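Kuipers Reconditioned Laundry
Front-loading washing machine, reference 1362
Supplied with Tostonetti perforated basket

Stock status: available
Listing last revised: May 19, 2022
Technical contact: Arnar Vigfúsdóttir, workshop
Orders and delivery: Svitlana Dmytriv, sales desk

General

Reference 1362 is a domestic front-loading washing machine in white, with a round glass door, a stainless steel drum and a filter that is reached from the front. It was taken in from a serviced flat, stripped down to the tub, fitted with new wearing parts where listed below, and tested before being placed in stock. Rated load is 6 kg of dry cotton. Drum volume is 49 litres.

The machine is a single unit and the price covers this unit only. We hold no second example of the same type. Buyers who need a matched pair should look at the Zisex trade range, where machines are taken in by the batch.
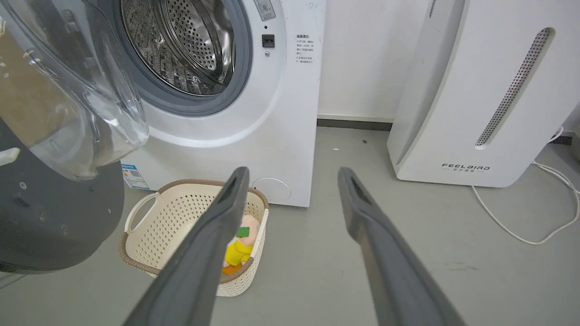
Cosmetic condition is grade C. The front panel has smudging and light scuffs, the plastic of the door frame is scratched, and no repainting has been carried out. We don't respray front panels. The paint seldom matches the original and it tends to chip at the edge of the filter cover within the first year. Price has been set according to grade. Marks of this kind are not accepted as grounds for return, and the same applies to the original stickers, which are left in place.

Specification

Loading: front
Rated load: 6 kg dry cotton, half that for synthetics and mixed fabrics
Drum: stainless steel, perforated, with raised lifters
Drum volume: 49 litres
Door: round, black surround, domed glass, opens to the left
Door seal: grey rubber, full ring
Filter: front access, lower right, round cover
Water supply: cold fill only
Drain: flexible hose, standpipe or sink spigot
Cabinet: white
Front panel text: Chinese

Drum and lifters

The drum wall is perforated over its working surface. Raised lifters carry the load up the side of the drum and let it fall back through the water. They are perforated as well, so water passes through them during the wash and doesn't sit behind them after the spin.

The drum was taken out, descaled and inspected along the seams for burrs. Bearings and shaft seal were replaced. Play at the drum lip was measured cold and again at the end of a hot cycle, and both readings were within workshop limits. A copy of the test sheet goes out with the machine in the document pocket.

Small objects such as baby socks, cloth masks and stuffed toys can lodge in the fold of the door seal. Run a hand round the seal before closing the door and again after unloading. Soft toys with hook-and-loop patches, card tags or sewn-in sound boxes need checking first. Card tags come off before washing, sound boxes come out, and anything that can't be opened should be cleaned by hand. A mesh bag is advised for plush items with small sewn parts.

Door

The door glass is a deep dome which projects into the drum opening when shut and keeps the load off the seal. Wipe the inner face after washes that shed lint. Hard water leaves a haze on the lower part of the dome. A cloth dampened with white vinegar will clear it, provided the vinegar is kept off the rubber.

The door needs clear floor space in front and to the left. It should be able to swing fully back without meeting a wall, a cupboard or the rim of a basket. If the machine is going into a narrow recess, measure the recess with the door swing included and send the figures to the sales desk before ordering. The door on this unit cannot be re-hung on the other side.
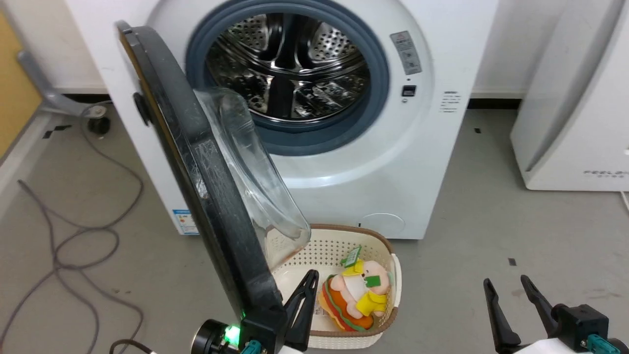
Door interlock function was tested at the start, middle and end of a cycle. The interlock releases after a short delay once the drum has stopped and the water level has dropped below the door. The delay is normal. Forcing the door during this period will damage the catch, and a damaged catch is excluded from the warranty.

Seal

The seal is the one fitted when the machine arrived. It was removed, washed, checked for splits and refitted with a new clamp band. The rubber is pliable and has no repairs. Replacement seals are held in stock under the Usilent spares label and can be fitted by the owner with ordinary hand tools, though the front clamp band is awkward on a first attempt. Allow an hour.

Leave the door ajar between washes. A seal kept shut in a damp room will go black in the lower fold in a matter of weeks, and the staining doesn't come out.

Filter

The filter sits behind the round cover at the lower right of the front panel. Clean it once a month in normal use and after any wash containing pet bedding, rugs or toys with loose filling.

Switch off at the wall and close the tap. Lay a towel and a shallow tray under the cover. Open the cover with the edge of a coin, then turn the filter a little at a time and let the water run into the tray between turns. Don't unscrew it in one go. Rinse the filter under a tap, look into the housing for coins and hair grips, and check that the pump impeller moves when nudged with a pencil. Screw the filter back until it stops. Run a rinse cycle and check for drips before closing the cover.

Panel text and labels

Operating and safety text on the front panel is in Chinese, in grey print. An English translation of the panel text and the programme table is supplied on a laminated card, drawn up in our workshop and checked against a running machine. Keep the card near the machine where more than one person will be using it. The blue and white sticker low on the left of the front panel is original. Please leave it on, as we may ask for a photograph of it when spares are ordered.

Siting

Stand the machine on a hard, level floor. Tile, sealed concrete and well-supported sheet flooring are all suitable. Carpet is not. Set the feet with a spirit level on the top panel, front to back first, then side to side, and tighten the lock nuts. A machine that walks during the spin nearly always has one foot off the floor.

The drain hose should rise behind the machine before it enters the standpipe. Push no more than 200 mm of hose down the pipe, or the machine may siphon and fill at the same time. Fix the hose with the clip supplied. Do not tape it.

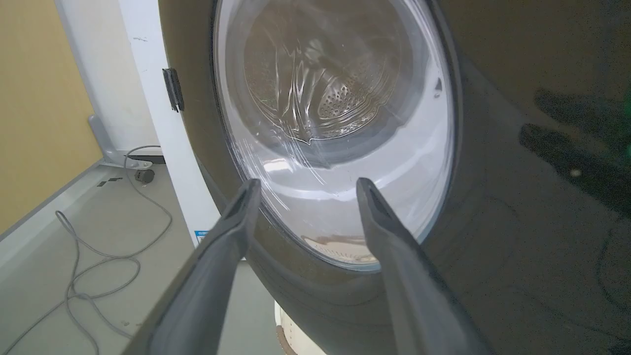

Transit bolts are fitted for delivery and must be taken out before first use. They are painted red and are at the back of the cabinet. Keep them. A machine moved by road without its transit bolts loses the remainder of its warranty.

Before the first load, run the hottest cotton programme empty with half a measure of powder. This clears residue from bench testing. There may be a slight smell of rubber from the new shaft seal for the first few cycles.

Basket

One Tostonetti laundry basket is included. It is a rounded rectangle in cream plastic with a brown rim, perforated walls, a smooth bottom and a handle at each end. The perforations let air through damp items, but the basket is not meant for dripping loads and will wet the floor under it if used that way. It stands in front of the machine for loading and unloading. Move it to the right a little when the door is to be opened fully.

A barcode sticker is fixed to the inside bottom of the basket. It peels off cleanly after soaking in warm water. Scraping it off dry leaves adhesive, which picks up lint.

The basket may be deducted from the order on request. There is a small reduction in price, shown at checkout.

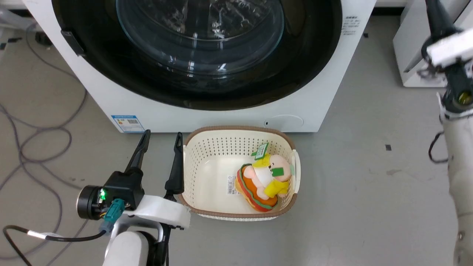 Reference 1362 from above, with the basket on the floor in front and the filter cover at lower right.

Parts replaced

Drum bearings, front and rear
Shaft seal
Drain pump
Front seal clamp band
Inlet hose and both hose washers
Two feet with lock nuts

Parts retained after inspection

Motor and brushes, heater element, door seal, door catch, suspension springs and dampers, control board, detergent drawer. The brushes have a good deal of life left in them. Replacements are an ordinary counter item and should be fitted as a pair.

Supplied with the machine

Inlet hose, drain hose with clip, blanking caps for the transit bolt holes, English panel card, test sheet, basket.

Warranty and returns

Six months, parts and labour, within our delivery area. Outside the area the warranty covers parts only. Blocked filters, foreign objects in the pump and damage to the door catch are excluded. For returns, drain the machine through the filter, refit the transit bolts and ring the sales desk for a collection slot.

Delivery

Delivery is to a ground floor room. Stairs are charged by the flight and must be declared when ordering. Svitlana Dmytriv will confirm the slot by telephone the working day before. Questions about fittings, hose lengths or the panel card should go to Arnar Vigfúsdóttir, quoting reference 1362.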